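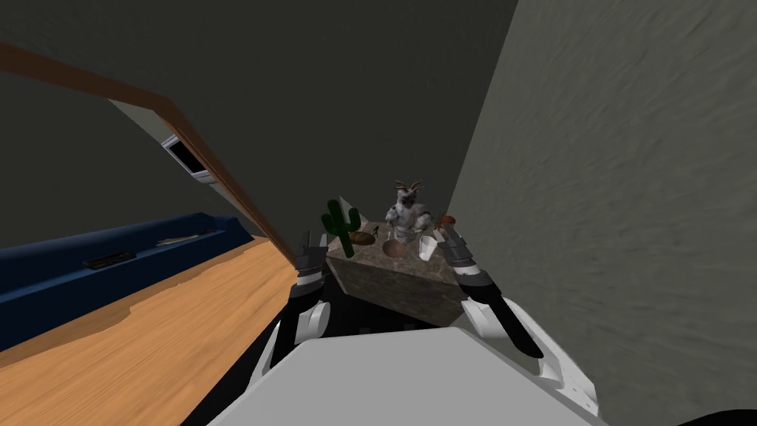 A Tilted Horizon Is a Safety Finding

The simulated trials of the Sivik household arm system were stopped in May after a fault that many in our field would have logged as minor. In a run of 70 table-clearing trials, 41 ended with the gripper closing short of the object or pressing into the table. The arms themselves performed to specification. The error lay in the pose assigned to the head camera, which had been entered in the robot model with the wrong roll angle. The planner trusted that value and placed every cup and bowl a little away from its true position.

It is the view of this office that such a fault should be treated as a safety matter from the moment it is found. The first response of the project team at Fimus was to correct the value and resume testing the same afternoon. Faustine Baudry, who reviewed the trial records, objected, and in our judgment she was right to do so. The correction took 4 minutes. The question of how a wrong value had passed two sign-offs would have remained open.

Simulation is often defended as the place where mistakes cost nothing. We accept that a virtual cup does not break. The settings file, however, is commonly carried over to the physical machine without a second reading, and the habits of the people who maintain it are carried over as well. An arm that stops short of a plastic tumbler on a screen may reach past one in a kitchen, where a hand may be resting on the same table.

The clearances involved leave little room for error. In the cluttered tabletop tests, the right gripper works close beside a white cup, with a bowl and a horned figure standing near it. A small error in the assumed camera angle can use up the whole of such a margin.
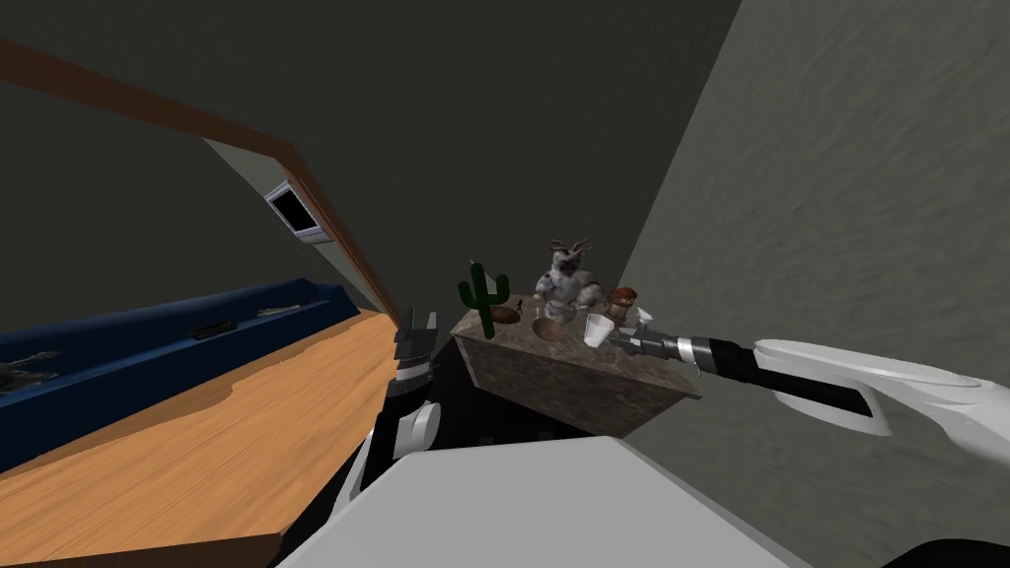

What We Ask of Developers

First, the camera pose should be checked against a fixed reference before each set of trials, and the result should be kept with the trial record. The Ilance test procedure already provides for this step, but it is marked optional. It should be required.

Second, a repeated near miss should halt the run automatically. The Sivik trials continued for 40 attempts after the first contact with the table was recorded. No operator was asked to look at the log during that time.

Third, the person who corrects a fault should not be the only person who closes it. Le Goff has adopted this rule for its own test floor and reports some delay as a result. We consider the delay acceptable.

The Sivik trials may resume when the review of the sign-off process has been received in writing. Until then, the corrected model should not be loaded on any physical unit.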